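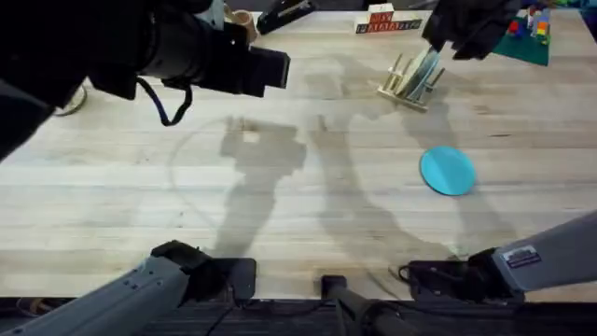 Working Rules for a Shared Two-Arm Bench: Final Project Report

Submitted 13 January 2020

1. Background

The Dorkance laboratory has one bench with two robot arms, and it is used by several student groups through the year. When we started in September there was no single set of rules for it. Each group had its own habits, written down in different places or not written down at all. Our project was to produce one set of bench rules, try it out over a term, and report on which rules were followed and which were not.

We did not set out to write a safety standard. The department already has a risk assessment for the arms and we have not changed it. Our rules sit underneath that document and deal with everyday practice: who may start the arms, what may be on the table, how cables are run and what gets written down afterwards.

2. What we started from

We collected the notes left by earlier groups. The most useful were from the Wosero project, which ran on the same bench the year before and kept a careful log. We also read the guidance that comes with the arms and the general workshop rules for the building.

The notes disagreed in several places. One group allowed a person to reach across the table while the arms were paused. Another required the power to be cut first. The workshop rules only say that moving machinery must be "stopped", which can be read either way. We took the stricter reading. A paused arm can be resumed from the keyboard by someone who is not looking at the table, and two of the incidents in the old log were of this kind, although no one was hurt.

3. The rules

The final version has four parts.

Part A, people. A session needs two people. One runs the software and the other watches the table with the stop button in reach. The watcher does nothing else. The two may swap, but only with the arms stopped. Hands stay off the table unless the arms are powered down, and the watcher says "clear" before power goes back on.

Part B, the table. Only objects used in the current task, or listed as background objects for it, may be on the table. Background objects such as toy bricks, letter blocks or stationery go along the far edge. The object being handled starts in open space, with nothing next to it that a gripper could catch. A rack or stand that receives an object is placed first, and the object after it. Glass and china are not allowed.

Part C, cables. Cables on the wrist must have enough slack for the full turn of the joint but must not hang low enough to touch an object in any planned position. This is checked by moving each arm slowly through its range before the first run. Spare cable is coiled and kept to the side, away from the part of the table where the arms work.

Part D, records. Each run gets one line in the log with the task, the layout used, the names of the two people and anything that went wrong. A stop by the watcher is always logged, even if it was a false alarm.

4. Trial

We ran 141 logged runs under the rules. Most used table tasks such as putting plates in a dish rack or moving toy bricks. The first 81 were done with an early draft, and the rest with the version above. The other group on the bench, working on the Godinho task set, agreed to use the rules as well, but their runs are not included in our figures.

Part A was followed well. People found it slow at first to have one person only watching, and there were complaints when a group member was away and a session had to be cancelled. By the middle of the term this had mostly stopped.

Part B needed the most changes. The early draft said that the table must be clear apart from the task object. This did not suit tasks which are meant to be carried out with other things in view, and people simply ignored it. We replaced it with the far edge rule. After that the layouts were more consistent and easier to put back after a break.

Part C was the one most often skipped. The slow check takes a few minutes and feels unnecessary when nothing has been touched since the last session. We had 4 stops caused by cables, and in all of them the log shows no slow check that day. We now think the check should be a box in the log that has to be ticked before the first run.

Part D worked, but the entries for "anything that went wrong" were uneven. Some people wrote a paragraph and others wrote "fine". A short list of codes would help.

5. Limits

The trial was small and we wrote the rules ourselves, so we were more likely to follow them than a new group would be. We had no comparison term without rules. The old Wosero log does not record false alarms, so the number of stops cannot be compared fairly.

The rules also assume that both arms are controlled from one computer. The Tever controller, which the laboratory plans to try next year, uses a separate machine for each arm - Part A would have to be rewritten for that, with one agreed person giving the start command.

6. Recommendations

Keep Parts A and B as they are. Add the tick box for the cable check. Replace the free text in Part D with codes and an optional comment. Print the rules on one sheet and fix it next to the stop button, where the watcher stands. Review them when the Tever controller is installed.

Appendix 1 gives the one-page version. Appendix 2 gives the log template.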